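Ticket 895 – Speed limit and floor cover rules for the two-arm cell
Opened by: Esperanza Marín, Edbridge bench
Status: waiting on reply

Hello all, and thank you for being so patient with me on this one! I have been through the Workgate house rules twice now and I still can't square rule 9 with the way we run the two-arm cell, so I am writing it all down while it is fresh. Rule 9 says that loose sheeting, bags and cables have to be cleared from the reach of both arms before anyone raises the speed above the teaching limit.

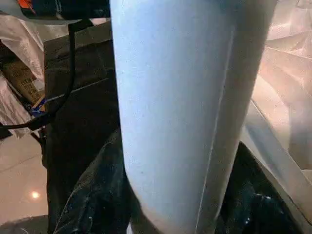 My trouble is with the word "loose". Does a cable count if it is clipped at one end? And does a cloth count if it is laid out on purpose, as part of the task? The old Macapagal checklist let us keep a cloth down as long as it was written on the job sheet, and I rather liked that – it was one line and everybody filled it in.

Thursday, 9:00. Read the rule out at handover. Two opinions, both reasonable, no decision. Left the limit at teaching speed.
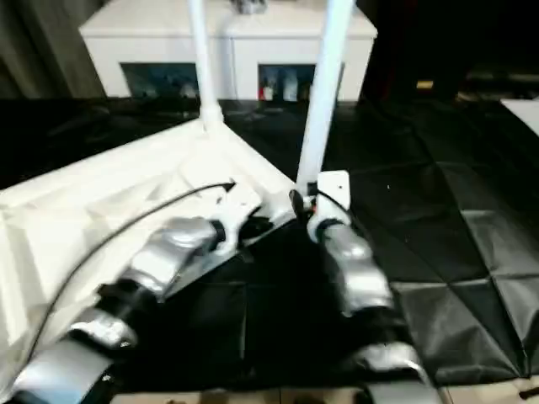
Both arms over the work area, with the cloth on the left and a cable across it.

Thursday, later. I went looking in the Drisix settings for a way to tie the limit to the job sheet, and there is one, under cell profiles, but it asks for a sign-off name and lets it lapse after 24 hours. I would be glad of that, to be fair, if we could agree on who signs. My proposal is that whoever sets up the cell signs, and a second person reads the list back to them out loud.
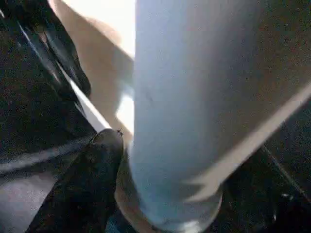 Senan Ní Chonaill: Thanks for this, Esperanza, and sorry for the wait. Please treat a cable as loose unless it is fixed at both ends. A cloth can stay if it's on the job sheet, but then you keep the teaching limit, signature or no signature. I like the read-back and will put it in the next draft of rule 9. Leave the ticket open until you have seen the wording.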